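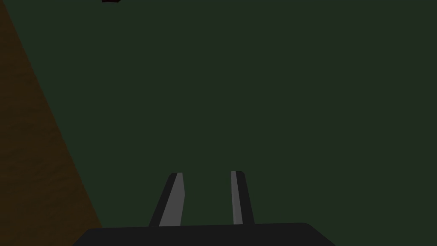
Dark charcoal gripper against green. Posted by Laine Paju

Is a dehumidifier worth it for a damp back bedroom?
The shop in Trerncombe wants 75 for a small Drorari and swears it will sort the black patches by April. I have my doubts. Has anyone had one that did anything?

Zoltán Kerekes
Depends what the damp is. If it's coming through the wall you'll be emptying a tank for ever. Check the gutters first.
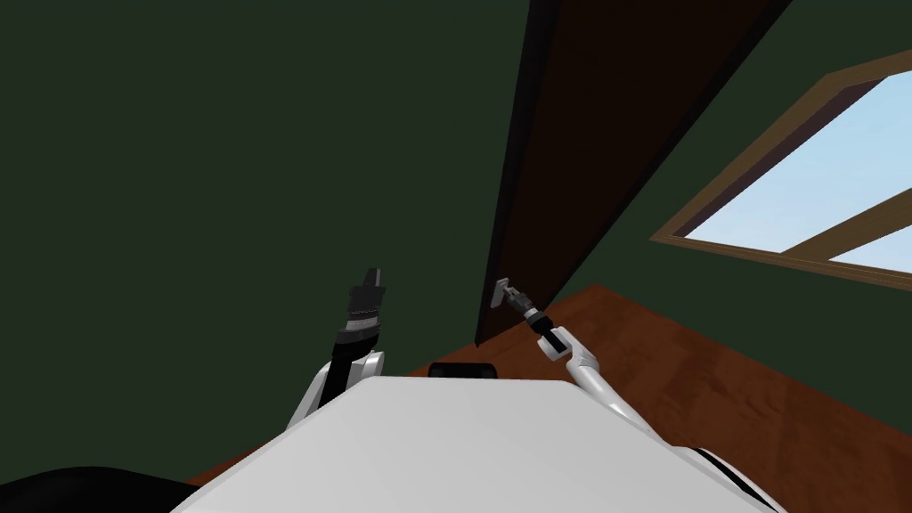
I paid a firm 900 for an injected damp course and the patches were back the next winter, so I don't trust surveys done by people selling the cure either. A ladder and a new bit of downpipe cost me 41.

Flor Echeverri
Get one, they're great. Mine's a Pratlow.

Halima Lema
Great at what, though? Mine took water out of the air and the wall stayed just as bad.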